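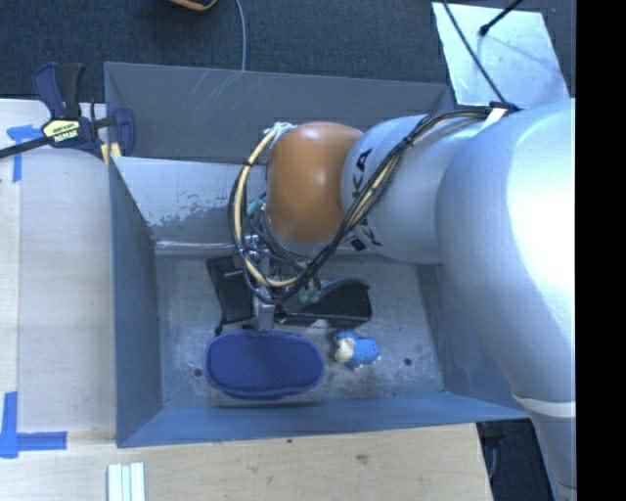
Dirceu Falcão: «El pateador solo existe cuando falla»

Dirceu Falcão lleva dos temporadas pateando para el Umthorpe y calcula que ha hablado con la prensa cuatro veces, tres de ellas tras fallar. «Esta es la quinta y no he fallado nada, así que no sé muy bien qué hacer con las manos», dice.

Llegó del fútbol – el otro – y en septiembre aún confundía el despeje con el saque. Su entrenadora, Milagros Baluyot, lo puso a patear contra una red hasta que dejó de preguntar. «Me pidió 600 golpeos antes del primer partido. Los apuntaba ella, yo no me habría fiado de mí».

El campo del Umthorpe admite 3000 espectadores y suele admitirlos con holgura. Falcão asegura que los oye a todos. «Hay un señor en la banda que me corrige el paso de apoyo. Lo peor es que tiene razón».

¿Y el año que viene? Analyn Pascual, la centro que le entrega el balón, quiere que aprenda a placar. Él prefiere aplazarlo. «Le he dicho que me duele el hombro. Me preguntó cuál y tardé demasiado en contestar».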